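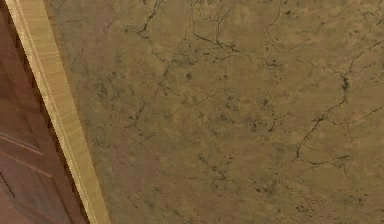
CHAPTER 12
Stone, Plaster and Wood: Reading the Surfaces of a House

What you will learn in this chapter

How the three oldest finishing materials are made, by nature or by hand
Why stone cracks along some lines and leaves others alone
What plaster does as it sets, and what it goes on doing for years
How wood moves with the seasons, and how a joiner plans for it
How to begin a surface survey of a room you know well

Opening: A Room Is a Slow Event

Pick any room you have spent a lot of time in. Chances are you could sketch the furniture from memory and get most of it right. Now try the walls. Is the plaster smooth or a little wavy? Do the boards run toward the window or across it? Most students on the first day of my course at Flenstead have no idea, and I love that day, because by the end of the week they can't walk into a cafeteria without running a hand along the counter.

This chapter begins the second half of the book. So far we have treated a house as a set of forces: loads going down, water trying to get in, heat trying to get out. All of that still counts. But people don't live with forces, they live with surfaces, and surfaces have a science of their own – chemistry, geology and botany all packed into the last inch of the wall.

12.1 Stone That Was Once Something Else

Marble starts as limestone, and a lot of limestone starts as the shells and skeletons of sea creatures. Bury that limestone deep enough, heat it and squeeze it, and the calcite crystals inside begin to regrow. They lock together into a tight, sugary mass. Geologists call this recrystallization, and it happens while the rock stays solid the whole time. Nothing melts! Old fossils and bedding lines are usually wiped out along the way.

Pure calcite marble is white. Color comes from whatever else was in the mud: iron compounds give yellows, browns and reds, while carbon-rich matter gives grays and blacks. Veins have more than one origin. Some began as thin seams of clay that were folded and smeared as the rock deformed. Others were open cracks, later filled by minerals that settled out of moving water. When you look at a vein, ask yourself two questions. Does it cut across the other patterns, or bend along with them? A vein that cuts across is younger than what it cuts.

The stone trade uses the word "marble" far more loosely than geologists do. Plenty of slabs sold under that name are limestones that take a good polish. For choosing a floor, the difference is often small. Both are made of calcite, and both will be etched by lemon juice or vinegar. Granite is another story, and we will get to it in 12.4.

12.2 Plaster: Rock Made Backward

Lime plaster may be the cleverest material in this book. Burn limestone in a kiln and you drive off carbon dioxide, leaving quicklime. Add water and you get slaked lime, a soft white putty. Spread it on a wall and it slowly takes carbon dioxide back out of the air, turning into calcite again. The plasterer has taken a rock apart, shaped it, and let it become rock a second time.

That last step takes patience. A thick coat can stay soft inside for months, which is why old building manuals are full of warnings about painting too soon. Limewash, made of thinned lime putty and pigment, gets around the problem because it lets the wall go on breathing. Soft greens, ochers and pinks were common, since earth pigments hold up well against strongly alkaline lime and many plant dyes do not.

Color on plaster changes what sits next to it, too. A green wall makes orange-toned wood look warmer than it would against white, an effect painters know as simultaneous contrast.
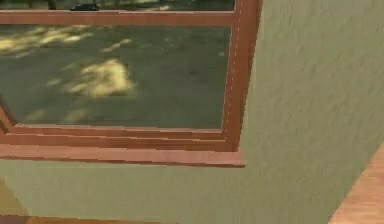 Figure 12.1 An orange-brown wooden window frame in a pale green plaster wall.

The place where wood meets plaster is worth your full attention. One material swells and shrinks with the damp, the other barely moves, and the line between them is where hairline cracks tend to show up first. Trim was developed in part to cover that line.

12.3 Wood That Never Sits Still

A board is a bundle of tiny tubes. When the air is humid the walls of those tubes take on water and fatten; in a heated house in January they give it up and shrink. The movement is mostly across the grain. Along its length a board hardly changes at all.

FROM THE WORKSHOP
Henrike Buschmann, a joiner, kept a notebook on a single sticking window at Fetia, a farmhouse she was repairing. She measured one sash, 500 millimeters wide, through a full year and found it 2 millimeters wider in the wet season than in the dry. Her fix was a few strokes of the plane, made when the sash was at its widest. "Cut it in the dry months," she wrote, "and you will be back."

Before You Read On

Choose one room and spend a quiet half hour in it with a pencil. Note every surface material you can name, and put a question mark beside the ones you can't. Look hardest at the edges, where one material stops and another starts. Keep your notes, as you will need them for the survey project at the end of 12.6.

Key terms: calcite, carbonation, limewash, quicklime, recrystallization, sash, slaked lime, vein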